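Garnovness Tenants and Residents Association
Minutes of the year-end general meeting
Saturday, December 31, 2022
Ground floor common room, Building C

Chair: Masanobu Honda
Minutes taken by the secretary

1. Opening

The chair opened the meeting at 10:10 a.m. and thanked people for coming in on a holiday weekend. A quorum was present. Apologies were received from units 4B and 9A. The agenda was adopted with one change: the parking item was moved ahead of the laundry item so that the resident who raised it could leave early.

2. Minutes of the November meeting

Read and approved with one correction. Under item 5, "rear stairwell" should say "side stairwell." The light in the rear stairwell works and has never been reported.

3. Boiler and heating

The heating contractor, Erno, replaced the circulation pump in Building B in November. Residents on the top floor of B reported that the radiators now warm up by 6 a.m. but that there is knocking in the pipes at night. Erno has been told and will bleed the line on its next visit. The resident in 6C asked if the knocking was covered under the repair. The chair said the work order covers it and no second call-out fee will be paid.

The boiler room door is still being propped open with a paint can. It is a fire door and must stay shut. A new closer has been ordered.

4. Parking

Visitor spaces 3 and 4 have been used overnight by the same two vehicles for most of the fall. Notices were left on both windshields and there was no reply. After discussion it was moved that a 12-hour limit apply to all visitor spaces and that signs be put up at both entrances. Seconded. Carried, with two against.

The question of a towing company was held over. Several residents felt that towing should not be brought in before the signs have been up for a full month.

5. Drinking water

Work on the riser in Building C left the kitchen taps cloudy on several floors, and the management office, Netska, has sent a letter saying the cloudiness is air and harmless. Residents from the third floor said theirs did not clear after running the tap, and one asked what the letter was based on. The office had not tested anything at the time of writing. The chair suggested that people check their own water before the plumber comes: fill a clear cup, let it stand on a table for five minutes, and see if it clears from the bottom up. Colored cups are no use for this.
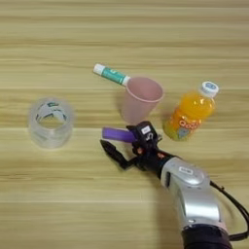
Netska has agreed to pay for a lab test of one sample from each floor if three or more households on the riser still report a problem by the second week of January. Anyone doing the check at home should write down the unit number, the time of day and how long the tap had been running. Glass is best, and a plastic cup with frosted sides like the one on the left, or with a printed band around it, makes it hard to tell haze in the water from haze in the cup. A pink one like the other will hide it completely. Reports go in the box by the mailroom. The resident in 3A asked for the lab results to be posted in full and this was agreed.

Action: chair to confirm the arrangement with Netska in writing.

6. Laundry room

Dryer 2 is out of service. The part is on back order. The price per wash stays the same through spring.

A complaint was received about wet clothes being taken out of machines and left on the floor. It was agreed that clothes may be moved ten minutes after the cycle ends and must be put on the folding table. The sign will be reworded.

7. Money

The account was reported as in order. Payments since the last meeting were $200 for salt and two snow shovels and $132 for stairwell bulbs. The invoice for the gate repair, number 2072, has been questioned because it lists a second visit that does not appear in the gate log. It will not be paid until the firm, Lytvynenko, sends its time sheet.

It was moved that the annual dues stay unchanged. Seconded. Carried.

8. Snow clearing

The path from Building A to the bus stop is the city's job up to the hedge and ours after it. The salt bin at the side entrance had its lid broken and the salt has caked. The good salt is in the basement storeroom for now, and the key is with the chair.

9. Other business

The resident in 2D asked that the common room be left unlocked until 9 p.m. on weekdays. There was support for this but concern about heating costs. To be tried for one month, with the thermostat set at 64.

Bicycles without a tag will be removed from the racks at the end of February. Tags are free from the office.

A child's blue mitten was handed in.

10. Next meeting

Second Saturday in February, 10 a.m., same room. Items for the agenda should reach the secretary one week before.

The meeting closed at 11:35 a.m.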